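Ultach bench cell

The Ultach bench cell is a simulated robot workcell made up of a single arm, a wooden table and a very small number of things to move about on it. It was put together at Arley as a teaching and practice cell, and it is still best known for its rather patient setting-up routine, which a good many people learned before they ever touched a real machine. The name covers the cell itself and, more loosely, the folder of settings that goes with it.

Layout

The arm is fixed to the tabletop by its base and reaches over in a high arch, so that the hand comes down well away from its own foot and leaves plenty of clear wood beneath. It carries a gripper with two short fingers. Besides the arm, the cell has a blue bar, which is the workpiece, and a flat round marker in red and white rings, which is the place the workpiece is meant to end up. Both lie straight on the wood, with no tray or fixture to hold them.
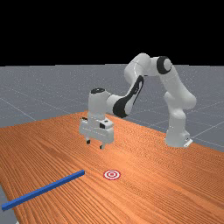 The arm over the table with its gripper open, and the blue bar and ringed marker on the wood.

Setting up

Setting up begins with the base. Its position is stored in the Lanz file (so called after the loader that reads it), and newcomers are always told to leave that file alone until they have made a copy, advice that is nearly always taken the second time round. Once the base is right, the joints are sent one by one to their stored zero, starting at the foot and working outwards to the wrist, and the arm is then brought to its waiting pose above the table with the fingers apart.

After that comes the table height, where most of the time goes. The hand is lowered in small steps over bare wood until contact is reported, raised again, and lowered at a second spot some way off. If the two readings disagree, the table has usually been loaded with a slight tilt, and it is a good deal kinder to reload it than to try to correct for the tilt afterwards. The full routine runs to 221 steps of simulation at each spot, and it does no harm at all to go and put the kettle on.

The hand view

A second view follows the gripper and looks out past the fingers at the tabletop. It has its own short routine, done after the table height and never before it, as the older notes from Arley remind the reader on almost every page.

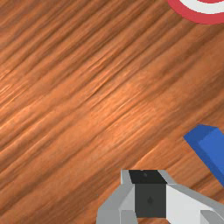
The usual check is to turn the wrist a little one way and then the other, comparing where the bar and the marker fall in the view against where the cell believes them to be. A small steady error can be put right in the view settings. An error that grows as the wrist turns points to the mounting offset, and in that case the offset has to be entered afresh and the whole check done again from the beginning, tiresome as that is.

Upkeep

There is nothing to grease and nothing to wear out, but the cell does need looking after in its own way. Contact settings drift as people adjust them for one job and forget to put them back, and the commonest complaint, a bar that creeps or shivers when it ought to lie still, can generally be traced to this. The remedy is to restore the stored values and let the cell run for 4000 steps with the arm at rest. Finger travel is checked at the same time, by opening and closing the gripper on nothing and reading off both ends of the movement.

Faults are kept in a plain log under Nonine numbers, named after the notebook program first used for them. Entry 1138, on a gripper whose fingers closed unevenly, is still handed round as a model of how to write one up.

See also

Joint zeroing
Hand-eye calibration
Contact settings in simulation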